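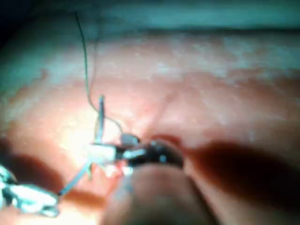

README for the Clekach suture practice notes

Last touched 2 Jan 2018

What this folder is

My notes and file list for the Clekach set, a pile of stitching practice on pink pads. I started it because I kept forgetting which thread I'd used on which pad, and by December the sticky notes on my desk had gotten out of hand. So now it lives in a folder with a README like a grown-up project!

The set covers needles, thread, pads, and the little habits that make a row of stitches come out even (or don't). If you want patient material, there is none in here. Everything was done on practice pads.

What's in the folder

pads.csv — one line per pad, with the pad type, when I opened the packet, and how chewed up it was when I retired it
stitches.csv — one line per stitch, 372 lines at the moment
thread_notes.txt — my running grumbles on thread, in no order at all
stills/ — close-ups of needle and thread over the pads
old/ — stuff I should delete and probably won't

The two csv files join on pad_id. I number pads with plain numbers, no leading zeros, so sort them as numbers or 14 will land ahead of 2 and you'll have a bad afternoon.

The pads

I've used two kinds. The Vutton pads are soft and a bit forgiving, and the needle goes in with hardly any push. They also tear if you pull up on the thread instead of along it, which I did a lot in the first weeks. The Plindetti pads are firmer and hold a stitch nicely, but they grab at the needle on the way through and you have to follow the curve properly or you'll fight it the whole way.

I get 90 stitches out of a Plindetti before the surface is too ragged to tell a good bite from an old hole. Vutton pads give up well before that. I never wrote down a proper number for them, sorry, and you'll have to look at the retired column in pads.csv and make up your own mind.

Pads go back in a zip bag between sessions. Leave one out overnight and it dries at the corners and curls. Don't try to flatten it with a book. (I lost a decent pad and the cover of a decent book.)

Needles and thread

Grip is where I wasted the most time. If I hold the needle too near the tail, I squash the spot where the thread joins on. Too near the point and there's nothing left to push through with. I aim for a bit past halfway back toward the tail and check it before every single bite, even when I'm sure.

The thread I like best is a dark, fine one from Lindqvist. Dark thread over pink is just easier on the eyes, and in the stills you can follow a long wavy run of it without squinting. The trouble with fine thread is that it remembers the packet. It comes out with little kinks and wants to loop back toward whatever is holding the needle, so I run it between two damp fingers first. One pull, slow, and then leave it alone — a second pull seems to make it frizzy.

Cut it shorter than you think. I used to leave a great big tail so I wouldn't have to rethread, and spent the time I saved picking it out from under everything.

Columns in stitches.csv

pad_id — see above
row — rows run left to right, first row at the top of the pad
bite — my own mark, from 1 (scraped the surface) to 5 (lovely)
tension — loose, ok, or puckered
thread — short name, spelled out in thread_notes.txt
redo — yes if I took it out and went again
comment — mostly blank, sometimes cranky

The bite marks are mine alone and they drifted. I got stricter as I got better, so an early 4 might be a late 3. I thought about going back and regrading the lot and then I thought about dinner. If you need steady grades, do your own from the pads you can see in stills/ and treat my column as a mood.

Things that are wrong with it

Row numbers on pad 14 are upside down. I had the pad turned around and didn't notice until I'd filled it.

Tension says "ok" far too often. I was in a hurry.

Shiny metal blows out to white in some of the close-ups, mostly right where the jaws meet the needle, so please don't try to measure exact grip position from those. The thread usually shows up fine against the pink.

The redo column starts partway down. A blank before that means I wasn't keeping track yet.

Using it

Help yourself for teaching, practice sheets, or whatever you've got going. If you put the stills in a handout, a mention of the Clekach set would be nice. Please don't use it to compare pad makers in any serious way, I'm one person with opinions and one drawer of supplies.

To do

Flip pad 14
Finish a whole pad with the same thread, start to end
Write down when the Vutton pads give out
Get to 1000 stitches before I let myself add another column
Clear out old/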